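Skoridbridge Tool Library
Home | Catalogue | Join | Opening hours | FAQ

Frequently asked questions

Last updated 22 September 2021

Joining

Who can join?
Anyone aged 18 or over who lives, works or studies in Skoridbridge or the villages served by the Odukoya bus. We had 453 members at the last count. If you live just outside the area, ask at the counter and we will usually say yes.

What do I need to bring?
One form of photo ID and one thing with your address on it, such as a council tax bill or a bank statement. A phone screen is fine for the second one. Joining takes a few minutes and you can borrow on the same visit.

Can a business join?
Sole traders can. Larger firms cannot, as the insurance does not cover their staff. Foltico on the Oltuvus estate does trade hire and is open earlier than we are.

Can two people share a membership?
Yes, if they live at the same address. Both names go on the form and both people need to have signed the borrowing terms. You are each responsible for anything taken out on the card.

Borrowing

How many things can I have at once?
Five items, of which no more than two can be powered. A drill and its box of bits count as one item. Ladders count as one item whatever their length.

How long can I keep them?
One week for powered tools and two weeks for everything else. You can renew once online if there is no reservation on the item. Carpet cleaners, the wallpaper steamer and the tile cutter are three days only and cannot be renewed.

Can I reserve something?
Yes. Find it in the catalogue and press Reserve. You will get an email when it is ready and we hold it for 24 hours from the time the email is sent — if we are closed for part of that time, we add the closed hours on. After that it goes to the next person.

The catalogue says an item is in, but it is not on the shelf. Why?
It is most likely on the repair bench or waiting to be checked after coming back. We test every powered tool between loans, and the catalogue does not always keep up. Ring before making a special trip.

Do you lend safety gear?
We lend ear defenders and face shields. We do not lend dust masks or gloves, but you can buy both at the counter at cost price.

Do you supply consumables?
Sanding sheets, jigsaw blades and strimmer line are sold singly. You will need your own petrol, paint, glue and screws. Please do not leave fuel in the mower tank when you bring it back.

Returns and damage

What happens if I am late?
The first two days are free. After that it is 50p a day per item, up to a limit of £10. You cannot take anything else out until the late item is back.

I have broken something. Will I be charged?
Not for ordinary wear. Blades go blunt and cables fail. If the tool has been dropped, left out in the rain or used for something it was not made for, we may ask for part of the repair cost. Tell us what happened when you bring it in, and put a note in the box if the counter is busy.

Do I have to clean things before returning them?
Yes. Soil off spades, plaster off trowels, wallpaper off scrapers. Brush the vents on sanders. There is a fee of £3 for anything we have to scrub ourselves.

Can I drop things off when you are closed?
No. The hatch at the side of the building belongs to the dentist.

Labels and finding things

How are items marked?
Each loan item has a number, either on a label or engraved. Quote it if you email us about a fault. Numbers under 500 are hand tools, 500 and up are powered, and anything from 1,000 onwards is garden equipment. Some of the older hand tools were numbered before this system and start with a letter.

The label has come off. What should I do?
Bring the item back as normal and mention it. Please do not write on it yourself with marker pen, as this has caused two items to end up with the same number.

Are bright colours worth having?
For anything small, yes. Green and brown handles disappear in grass and black ones disappear in a van. When we replace small items we go for orange, yellow or red where there is a choice.

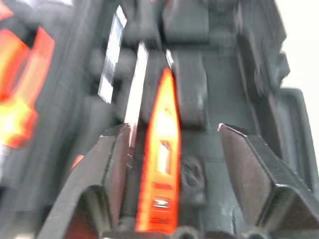 Bright orange, with a small white marking near the lower end.

I found one of your tools. Where do I send it?
Bring it to the counter or email us the number and we will arrange to collect it.

Donating

Do you take donations?
Yes, of tools in working order. We are short of sash clamps, long spirit levels and socket sets in metric sizes. We have enough claw hammers.

What do you not take?
Chainsaws, nail guns, anything with a cut or taped cable, and part-used tins of paint. The tip at Oltuvus takes paint in November only, so check before you go — it is a long way round if the lower road is shut.

Can I have my donation back later?
No, but you can borrow it like anyone else.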